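Ullow Two-Arm Bench Set
Zein tabletop series

The Ullow is a pair of arms for light work at a table: sorting, folding, wiping, setting out and putting away.

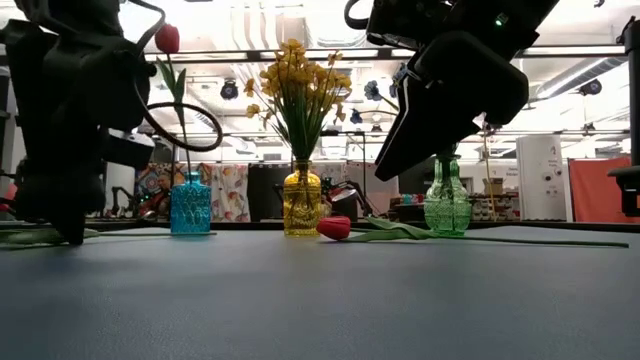
It is sold to labs, trade schools and small shops that want to find out how far a machine can get with ordinary chores. It is not a home appliance and we don't sell it as one.

What it can do now

Jobs with firm objects and a known layout go well. In our own tests at the Luvton shop, a taught pick-and-place job with plastic cups was run 1000 times without an operator stepping in. Sorting hardware into bins, stacking trays and closing box lids are at a similar level once the positions are set.

Soft and thin things are harder. A dish towel can be folded in half if it starts out flat. A towel from the bottom of a basket usually needs a person to spread it first. Putting artificial flowers in a vase is a good middle case, and many customers start there. The stem is thin, the leaves catch on things, and the neck of the vase leaves little room for error. One stem into an empty vase is a fair goal for a first month. Adding a stem to a full bunch takes longer to teach and still fails more often.

Glass is handled at reduced grip force. Please use cheap glass while you are learning.

What it can't do yet

Work near open water or a hot stove. Use kitchen knives. Carry on when someone rearranges the table halfway through a job. It will stop and wait, or it will reach for where the thing used to be. Speed is also well below a person's. A table that takes you four minutes to clear can take the Ullow 39.

If you need a shop-floor job done at a steady rate next week, a fixed machine built for that job will serve you better and probably cost less.

In the box

Two arms with grippers
Two table clamps
Controller and power supply
Cable set
Zatside teaching software, one seat
Spare gripper fingers, one pair

Table and computer are not included. The table should be rigid, with a matte top. Glossy tops cause trouble with the vision add-on.

Setup

Allow an afternoon. Clamp the arms first, then run the cables with enough slack for full reach. Check the slack by moving each arm by hand through its whole range with the power off. Calibration takes 60 minutes and has to be repeated if either clamp is moved.

Ordering

Part number 2826. Units ship from Luvton. The next batch leaves in November. Gripper fingers wear and are sold separately in pairs. The older Zein single arm can't be upgraded to a two-arm set, but its clamps and power supply fit.

For questions about a particular chore, write to the sales desk with a short account of the objects, the table size and how often the job comes up. We will tell you if we think it is out of reach.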